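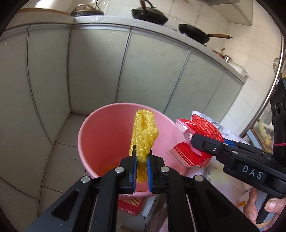 チケット:手持ちグリッパー作業 食品まわりの手順不備
起票:Berkay Öztürkmen
起票日:2023年1月10日
優先度:中
状態:対応中

■内容
台所タスクで収録ルール(Plevana手順書)と現場のやり方がずれてる。乾麺っぽいブロックを袋から出してバケツの上で持つ動作。左右2本のグリッパー使用。指摘は4件。

1 食品を持つパッドと包装を持つパッドの区別なし。手順書では左右で役割固定のはず。
2 包装くずの置き場が決まってない。床のタイルに直置きの物あり。
3 把持力の上限、麺類の記載なし。硬い箱物の値をそのまま使ってる人がいる。
4 パッド清掃の間隔が人によってバラバラ。

■ログ

Roland Oakley
確認。3は手順書の抜け。麺類は表に行がない。とりあえず「割れやすい物」の行を使って。握りこみすぎると歯の間にかけらが残る。

Berkay Öztürkmen
了解。「割れやすい物」だと途中で滑ることある。2回落とした。バケツの中なので記録は続行したけど、これ失敗扱い?

Roland Oakley
落としたら失敗タグ。拾い直しても成功にしない。続行は可。Sugden側の集計がそこで分かれるので必ず付けること。

Heloísa Barros
横からすみません。1の件、左右固定は前の版の話です。今の版は「同一テイク内で入れ替えない」だけ。古いPDFがまだ共有フォルダに残ってました。消しときます。

Berkay Öztürkmen
え、じゃあ自分が見てたの旧版か。1は取り下げ。

Maureen Bickerstaff
4について。清掃は把持1000回ごと、または食品に触れたセッションの終わり、早いほう。ブラシで歯の溝、そのあとリンクのピン周りを拭く。パッド交換は2000回。回数は口頭申告じゃなくて点検表に書いてくださ。空欄のまま返ってきたのが6枚あります。

Berkay Öztürkmen
点検表、もう一度配ってもらえると助かる。手元のは旧版かも。

Maureen Bickerstaff
送付済み。右上に版番号あるやつ。

Ruth Pilkington
2の件。床に物を置くこと自体は禁止してない。禁止は、足を置く範囲と、作業者の手首ストラップが引っかかる範囲。あと包装はテイク終了まで動かさない。途中で片付けると前後のつながりが崩れて使えなくなる。終わったら床は全部回収。グリッパーで持った食品は廃棄、例外なし。

Berkay Öztürkmen
廃棄の件、手順書のどこ?見つからない

Ruth Pilkington
付録のほう。本文に移すよう改訂依頼だした。反映は3月予定。それまでこのチケットを参照で。

■暫定対応
・麺類の把持は「割れやすい物」の値
・落下は失敗タグ必須、テイクは続行可
・左右の入れ替えはテイク内で禁止
・包装はテイク終了後に回収
・接触した食品は廃棄
・清掃、交換の回数は点検表に記入

■残件
麺類の行を表に追加(Roland)。滑りの再現確認、パッド新品と使用中のもので比較(Berkay)。Multovuraの現場にも旧版PDFが回ってないか確認(Heloísa)。

Heloísa Barros
Multovura確認しました。旧版ありました。差し替えずみ。Jonedisは返事まち。

Roland Oakley
表の追加は下書きまで。Berkayの比較結果が来たら数字いれます。クローズはその後で。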